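Does hand-held gripper data transfer to a real arm for folding clothes?

Emília Pešek
22 Sep 2026
I'm trying to reproduce the Hirden folding result for a class project. They trained only on demonstrations people recorded at home with a hand-held gripper, then ran the policy on an arm. I have 104 demos of folding and standing up sweatshirts, and my policy closes too early on nearly 100 percent of the trials. Is that too little data, or is something off in my setup?

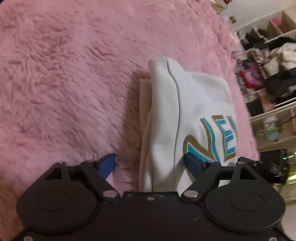

My fingers are the same width as on the arm. Rugs seem worse than bare floor, but I haven't tested that properly.

Pendus
104 is low. We got nothing usable until 300 — and those were in several homes. Check latency first, though. If the gripper width is logged later or earlier than the video, the policy learns to close at the wrong moment. Film the fingers opening and closing, compare with the width log, and shift one to match. Then retrain on what you have before recording more.

Rirnach
Same problem here, more data fixed it. Didn't check latency.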